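Clusari forum > Manipulation > Data collection
Thread: How many demos for the bathroom set?

furtuna_lab
Hello all. In April we started to collect teleoperated examples in simulation for tidying small bathroom things. Until now we have 471 episodes which passed the check. Our plan says 2,000. I am asking if this number is reasonable, or if I should stop earlier and train a first policy. We record two camera views for each episode. 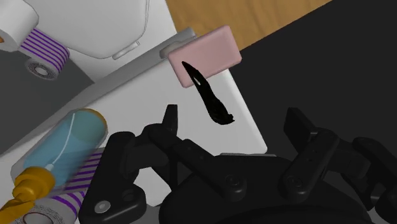
Hand-side view, with the pink bar and the blue tube or bottle both in sight

Start positions are randomized, but the set of objects is always the same.

kumwood77
Stop now and train. I did 150 per object on Kumwood and the policy already learned the reach. After that I only added examples for the cases where it failed. With 2,000 of the same set you will teach it the set.

Garora
I do not agree with kumwood77. 150 is fine for one object on a clean table. With several objects close together, the operator makes a different choice each time and the policy takes the average of them. I would finish the 2,000 and write strict rules for the operators.

kumwood77
Strict rules make the data narrow. Then one small push and it is lost.

furtuna_lab
Thank you both. About the rules: we have 3 operators and they really do it differently. One of them comes to the striped roll straight from the top, with the fingers open only a little.

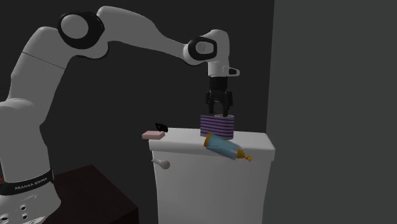 The other two prefer to move in low and from the side, and they are slower. I kept all of them in one folder, with the operator name in the metadata. Maybe this was a mistake, I don't know.

Kenneth Leckie
Not a mistake if you have the name. Train once on each operator alone and once on everything, same number of episodes, and compare. Also please look at your pauses. When an operator stops to think, cut those frames or the arm will learn to wait.

Garora
+1 for the pauses. But with 471 split by 3 you have too little for each one.

furtuna_lab
Yes, the split is also not equal. I will try the comparison tonight with the smallest group as the limit, and write the results in this thread.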